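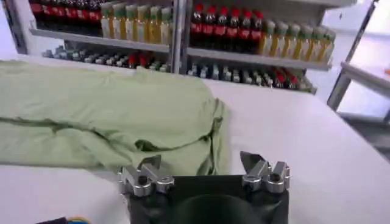
Jivum 7 is out, and it finally has a date picker worth using

Tuesday, January 9, 2018

If you build Android apps and have ever lost a weekend to a calendar widget, this release should cheer you up. Jivum, the small open-source set of form controls that Dehua Lü started as a side project, reached version 7 last night, and the new date picker is lovely!

The old one did its job, but it always opened on today's month and took an awful lot of tapping if you wanted a birthday. The new one lets you type the year straight in, swipe between months, or jump to any date you pass it from code. It follows the phone's language settings too, so weeks start on the right day without you having to do anything (I tried it in French, German and Arabic, and the right-to-left layout held up beautifully).

There's plenty more in the box. Text fields can now show an error and a hint at the same time, which people have been asking for since October. Sliders work properly with a keyboard. And the drop-down list, which used to stutter badly on long sets of data, has been rewritten from scratch – I loaded it with 1,677 place names on an elderly phone and it scrolled without a hiccup.

A word on upgrading. The theme file has been split in two, so if you changed any colours by hand you'll need to move those lines into the new palette file. My own app, Mendik, took 30 minutes to move over, and most of that was me hunting for a shade of orange I'd set in the wrong place years ago. The old picker is still there under its old name for now, but it's marked as deprecated and will go in version 8.

The tests have grown as well. There are 506 of them, and they run on every pull request, so sending in a small fix is much less nerve-racking than it used to be. If you fancy having a go, look for the issues tagged "starter". Several of them are only a line or two of code, and Dehua is very patient with first-timers – my first patch had tabs all over it and still got a kind reply.

Next on the list is a colour picker, with an early version already sitting in its own branch. Do try it and report anything odd.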